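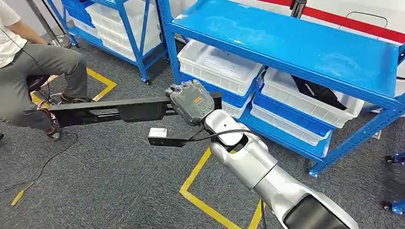

Since October I am working on one part of our software which I thought would take me two weeks, and it is still on my desk. It is the part which decides when the planner should throw away a path and make a new one. In our code it has the boring name "replan trigger". Cormac Foley wrote the first version before he moved to the perception side, and it was a very short file. It isn't short any more.

The job of the arm in our setup, which we call Bundon, is simple to say. It goes to a blue shelf, takes an item out of a white bin, and puts it in another bin. The planner gets a map of the space, made from the depth camera, and looks for a path through it. When the map changes, the old path may be bad. So the first version did the safe thing: each time the map changed near the path, it made a new plan.

The problem is that the map changes all the time. The top of the shelf is glossy and gives reflections, and the depth camera sees small things floating there which do not exist. A person on a stool moves a knee, and this is a real change, but it is far from where the arm wants to go. The trigger could not tell these cases apart. On Wednesday I left it running on a recorded log and counted 3,000 replans in one session. I looked at a good number of them by hand, and most gave a new path almost the same as the old one, only the elbow was in a slightly different place. From outside it looks as if the arm is nervous. Kevin Mac Mathúna calls it "the shivering".

My first idea was a filter on the map. A cell must be occupied for several updates in a row before the trigger believes it. This removed many of the ghosts above the shelf, but it also made us late for real things, and I did not like it at all. If somebody puts a hand between the gripper and the bin, I want to know immediately. (The stop function is separate and doesn't wait for my code, but still.) I took the filter out again after one day.

The second idea came from a talk with Valter Tveit, who maintains the planner library we use, Provska. He asked me why I compare maps when what I care about is the path. This was a bit embarrassing, because it is so clear when you hear it. Now the trigger takes the remaining part of the current path, moves the arm model along it in the new map, and measures the smallest distance to anything. If the distance is still good, we keep the path, it doesn't matter what else has changed. If it is below the limit, we make a new plan. If it is only a little smaller than before, we slow down and check again.

The gripper fingers gave me extra work here. They are long and flat, and in the old arm model they were covered by one big box, together with the bracket below. With this box, the arm was "in collision" with every bin before it even entered. I replaced it with separate small shapes, one for each finger and one for the bracket. The cable which runs back along the arm is still not in the model. I gave the upper part more margin instead, which I am not proud of.

With the new check, the same log gives 900 replans. This is still too many. A part of them comes from the blue uprights: the map draws them thicker or thinner depending on where the wrist camera looks from, so the distance jumps over the limit and back. I tried two different limits, one to trigger and one to return to normal speed, and it helps, but I need to test more before I give a number.

Something else I learned, maybe useful for others: write the reason into the log. The old trigger wrote only "replan". Now it writes which link was close, to what, and how far. Cillian Keogh made a small viewer which colors the arm by this reason, and in one afternoon I found more bugs with it than in the week before. One was a wrong sign in the transform of the wrist, my own mistake.

Next I want to look at the start of the path, where the arm leaves its rest position. There the check takes too long, because it tests all links against all shelves, also the ones behind. Cathal Ó Conaill has a branch which skips links that can't reach, and I will try to merge it if the tests on Doherty, our build machine, are green again. At the moment they are red for a reason which has to do with a compiler update, and I haven't read the whole message yet.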